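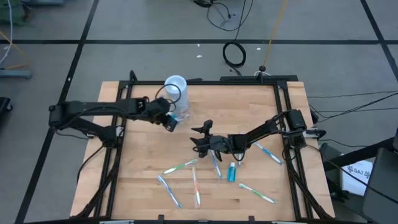

Clustthorpe to Charge Deposit on Plastic Cups at Outdoor Events

Sep 10, 2019

Clustthorpe will require a one-dollar deposit on plastic cups sold at outdoor events on city property, under a rule the city council approved by a single vote. The rule takes effect in February, in time for the winter music weekend at Mellero Park.

Vendors at permitted events will have to serve beer, soda and other cold drinks in reusable plastic cups. Customers will pay the deposit at the counter and get it back when they return the cup to any vendor or to a return tent. Paper cups for coffee and soup are not covered, and neither are cans and bottles sold closed.

The vote was 4 to 3. Council member Marek Kadlec, who wrote the rule, said the city had put off the question for two summers.

"We've paid overtime to clean that park after every large event, and most of what gets picked up is cups," Kadlec said before the vote. "People will bring back something that's worth a dollar to them."

The city will buy the first 3,000 cups and rent them to event organizers, who must return them within two days. Organizers can also use their own cups if they are marked with a fill line and can go through a commercial dishwasher. The city's cups will be plain, with no date or event name on them, so the same stock can be used all year.

Washing will be handled by Zanetti, a linen and dish service that already cleans plates and glasses for several hotels in the county. Its one-year contract has the city paying by the crate. Dirty cups will be picked up on the night of an event and taken to the company's plant on the east side of town.

Osvaldo Tedesco, the plant manager at Zanetti, told the council that plastic cups are harder to dry than glass. They hold less heat, he said, and water tends to sit in the base. The company plans to add a second drying pass and to stack the cups with spacers.

"If you nest them damp, they stick together and they smell," Tedesco said. "Then the person pouring the beer has a problem."

Cups that are scratched or cracked will be pulled at the plant and sent for recycling. Tedesco said he could not tell the council how many washes each cup would last, and that the answer would depend a lot on how they are treated at events. Cups that get stepped on in gravel, he said, usually don't come back a second time.

The rule applies to any event with a city permit and an expected crowd of 300 or more. Smaller gatherings, including block parties and most school fundraisers, are exempt. So are private events held on private land, even when streets are closed for them. The city issued 114 outdoor event permits last year, but the clerk's office does not yet have a count of how many would have fallen under the rule.

Several vendors spoke against it. Dario Bellini, who runs a lemonade and shaved ice stand, said the deposit would slow down his line at the busiest part of the day. He sells mostly to families, he said, and a parent buying four drinks will now have to hand over four more dollars and come back for them later.

"I've got one window and two people working," Bellini said. "The same window is going to be taking money, giving money back and taking dirty cups. I don't see where the cups go, for one thing."

Under a change made shortly before the vote, events expecting 700 people or more must have at least one return tent staffed by the organizer – a response to complaints from vendors with small stands. At smaller events, vendors will take the cups back themselves. Kadlec said the city would supply collection crates at no charge.

The change was enough for council member Ottavio Donati, who had said over the summer that he expected to vote no. He said he still had doubts about the cost and wanted figures from the first season before agreeing to renew the Zanetti contract.

Vendors will be allowed to keep deposits on cups sold at their own stand that are never returned, minus a replacement fee for each missing cup. The amount of the fee has not been set. Bellini asked whether a vendor would be charged if a customer bought a drink at one stand and returned the cup at another. City staff said returned cups would be counted for the whole event, and the fee split according to how many cups each vendor checked out. They said written instructions would be ready before permits open for the new year.

The three members who voted no said they supported less trash in the parks but wanted a trial at one event first. A motion to limit the rule to the winter music weekend failed earlier in the meeting, also 4 to 3.

Yoga Pasaribu, who books the food vendors for the music weekend, said she had used deposit cups at two events in other towns. The first hour was slow at both, she said, until people understood what the extra dollar was for. She plans to put the deposit on the menu boards as its own line and to post signs at the parking lot.

"Mostly you need change," Pasaribu said. "Both times we ran out of singles before dinner."

The city will let vendors refund deposits to a card if the drink was bought with one, but will not require it. Refunds must be available until 30 minutes after the last drink is sold. Cups taken home can be returned at a later event, as long as they are city cups and in usable shape.

Nullis, the firm that runs trash pickup in the parks, will track the weight of trash collected at each event under the rule and report it to the council. The company collected the same figures last summer, which will be used for comparison.

Vendors who serve drinks in throwaway plastic cups after the rule takes effect will get a written warning the first time. A second violation in the same year carries a $50 fine. A third can lead to loss of the vendor's permit for the rest of the season.

Event organizers can reserve cups through the clerk's office starting in December. Reservations for the music weekend will be filled first.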